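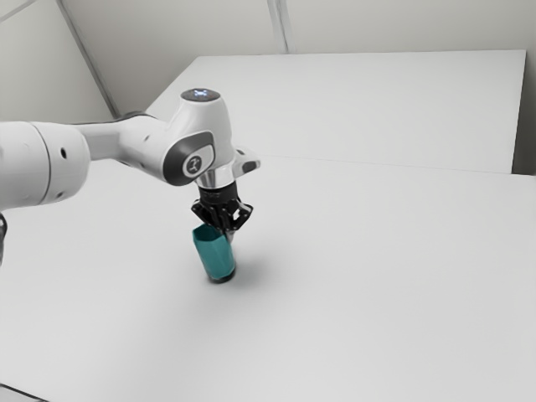 Should we sign for the arm before the grip trials are finished? Hold the order until every line under "Grip and release" has a result and a name against it, whatever the discount deadline says.

Pre-purchase checklist, single arm cell, Ullside site
Filled in by Dong-hyun Yeom. Comments in reply from Ye-ji Bae where marked YB.

Status words: OK, OPEN, REFUSED. "Should be fine" is not a status and I have taken it out wherever I found it.

Paperwork

1. Written quote received from Visurden. OK.
Comment: Arm, controller and gripper are on one line with one price. I have asked for three lines. If the gripper turns out to be the wrong one I want to know what we are sending back and what it is worth.

2. Warranty terms attached to the quote. OPEN.
Comment: The sales sheet says the gripper is covered. The terms say "excluding wearing parts". Are fingers a wearing part? Two emails sent, no straight answer.
YB: Ask them to list the wearing parts by part number. They can't wriggle out of a list.

3. Second quote for comparison. OK.
Comment: Sudico came in higher but included installation. Visurden leaves it out and calls it "typically minor". I'd like to meet the person it was minor for.

Simulation evidence

4. Simulated runs supplied with the real settings listed. OPEN.
Comment: The cup lift runs nicely in the simulator. Clean table, even light, one cup and plenty of room. Our bench at Ullside has never looked like that. I have no quarrel with using simulation to check reach, but I won't accept it as proof of grip.

5. Friction and weight values stated. REFUSED.
Comment: Left at the defaults. A default cup weighs whatever the software thinks a cup weighs. Send back and ask for runs using the weight of our own cups, empty and filled.

6. Run count stated, with failures included. OPEN.
Comment: The summary says 500 runs and gives no failures at all. Either failed runs were left out or nothing difficult was tried. I want the full log.
YB: Myung had the same trouble with their supplier. The log came once they held back the deposit.

Grip and release

7. Cup held upright by the rim. OK in simulation, OPEN on hardware.
Comment: Rim grip suits an empty cup. Nothing I have been sent covers a full one.

8. Fingers open wide enough to clear the rim on both sides. OPEN.
Comment: Look at where each finger sits. One tip is down in the mouth of the cup and the other hangs outside, beside the rim. That suits a pinch on the cup wall, but the margin needs a figure, and the quote gives the opening width for a different gripper model.

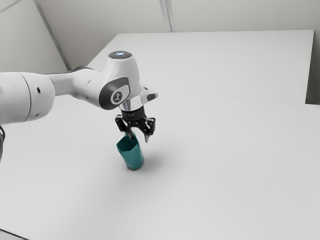
9. Release without dragging or tipping the cup. OPEN.
Comment: To be tried 20 times on the real unit, same cup, no resetting by hand between goes. If a technician nudges the cup back into place, that go counts as a failure.

10. Faceted and uneven cups included in the trial. OPEN.
Comment: Flat sides may help or hurt depending on how the fingers land. I'd rather pay for a day of testing than find out after delivery.
YB: Agreed, but book the day before Thursday or we lose the slot.

Site and fitting

11. Bench strong enough and level. OPEN.
Comment: The arm needs a rigid mounting and ours is a bench that has been moved — twice that I know of. Price a new one and put it in the budget now, so that it doesn't appear later as a surprise.

12. Reach checked against the back bench. OPEN.
Comment: We have a join between the front and back surfaces and they are not the same height. Measure the step and send it to Visurden.

13. Guarding and risk assessment costed. REFUSED.
Comment: The line reads "customer to arrange". That's fair enough as a division of work, but leaving the box blank in a budget makes it look free.

Money

14. Contingency set. OPEN.
Comment: I have put in 3000 for fitting, spare fingers and the extra test day. Finance want it lower. They may lower it once items 2, 11 and 13 have prices.
YB: I'll back the figure if you split it into named lines.
Reply: Will do, after the bench quote comes in.

15. Discount deadline. Noted.
Comment: The offer ends in February. I have heard this about other offers, which then came round again. It should not move any item above from OPEN to OK.

16. Payment stages agreed. OPEN.
Comment: Visurden want the full sum on delivery. I have proposed holding the last part until item 9 passes on our bench, with our cups. Waiting to hear.

Checklist goes back to Ye-ji Bae for signature when no line reads OPEN or REFUSED.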